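包装与物流基础 第六讲 周转箱、托盘与“差一点就放得下”

一、上次作业的遗留问题

上次让大家算一只周转箱的有效容积，多数人直接拿外尺寸三边相乘，算出来的结果相当乐观，乐观到箱壁没有厚度。请记住，外尺寸决定它在托盘上占多大地方，内尺寸决定你能往里放什么，两者之间的差额由塑料占用，不对外出租。

另有几位同学把“堆码承重”理解为“箱子里能装多重”。前者说的是底层那只箱子头上能顶多少，后者说的是箱底能兜多少。产品说明书通常把两个数印在相邻两行，字号一样小，看错不稀奇，考试时看错要扣分。

二、模数

模数的意思很朴素：大箱的边长最好是小箱边长的整数倍，托盘的边长最好是大箱边长的整数倍。欧洲常用的 600×400 毫米底面，对半一分是 400×300，再对半是 300×200。1200×800 的托盘上，一层正好摆四只 600×400，不留缝，也不出檐。

国内仓库里 1200×1000 的托盘更常见，一层摆五只 600×400，要横竖搭配着来。请各位回去用纸片拼一下，不要在脑子里拼，脑子里的纸片会自己缩水。

案例：Sumell 公司的零件仓早年采购了一批底面略大于标准的箱子，理由是“每箱多装一点”。箱子确实多装了一点，托盘则每层少摆一只，叉车司机的意见比较大，具体措辞不录入讲义。后来改回标准尺寸，旧箱转去装劳保手套，一直用到现在。

三、开口箱、带盖箱、折叠箱

1. 开口直壁箱。内部利用率最高，空箱套不起来，回程运的主要是空气。

2. 斜壁套叠箱。空箱能套，回程省地方，代价是越往下越窄。方形零件放进去，底角总有一圈用不上。

3. 折叠箱。介于两者之间，铰链是它的软肋。验收时至少折 49 次再签字，供应商在场演示的那 2 次不算。

4. 带盖箱。防尘，可加封签。盖子与箱体应当编成同一个号，否则年底盘点时盖子总比箱体少，原因至今不明。

颜色管理另说一句：用颜色区分用途可以，但一个仓库超过四种颜色，现场就没人记得住了。Stotiris 的教材里列了 16 种，印刷效果很好。

四、取放作业与箱体设计

箱子是给人设计的，还是给设备设计的，看箱口就知道。人工拣选希望前壁低一点，手伸得进去，眼睛看得见底；机械拣选希望四壁等高、内壁平整、颜色均匀，加强筋都放到外面去。内壁上一条不起眼的凸筋，人手绕一下就过去了，设备可能为此停下来想很久。

箱底花纹同理。网格底透气、好冲洗，适合果蔬；小螺钉一类的东西放进去，就等于放进了下一层箱子。
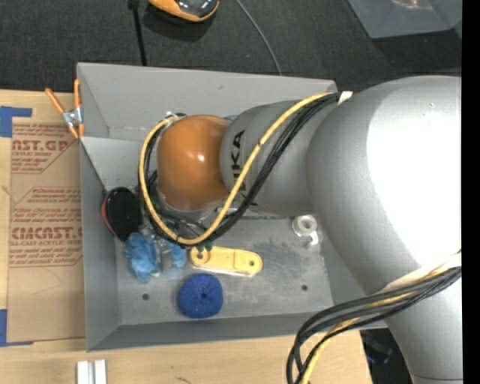

五、标签位置

标签贴在短边还是长边，取决于箱子上架后哪一面朝外。这句话每年都讲，每年实习报告里都有贴在箱底的。

Vakulenko 货架的层板前沿比较高，会挡住箱体下部，标签要贴在上半部。用 Datent 标签纸的班组注意，背胶在冷库里粘性变差，请在常温区贴好再入库，不要在冷库里边哈气边贴。

重复使用的箱子，撕旧标再贴新标。直接往上盖的做法，盖到第五层时，扫码枪读到哪一层全凭缘分。

六、课后作业

（1）某箱外尺寸 600×400×200 毫米，壁厚与底厚自行查表，求有效容积。写明查的是哪张表。

（2）画出 1200×1000 托盘上 600×400 箱体的两种单层摆法，并说明上下两层怎样交错。用尺。

（3）到学校食堂后门或快递站观察一种周转箱，记录它的底面尺寸、堆放方式和标签位置，写一页纸。去之前跟人家打声招呼，上一届有人蹲在那里量箱子，被请去喝了杯茶。

作业于下午五点前交到教研室门口的蓝色箱子里。那只箱子是斜壁的，A3 图纸请对折。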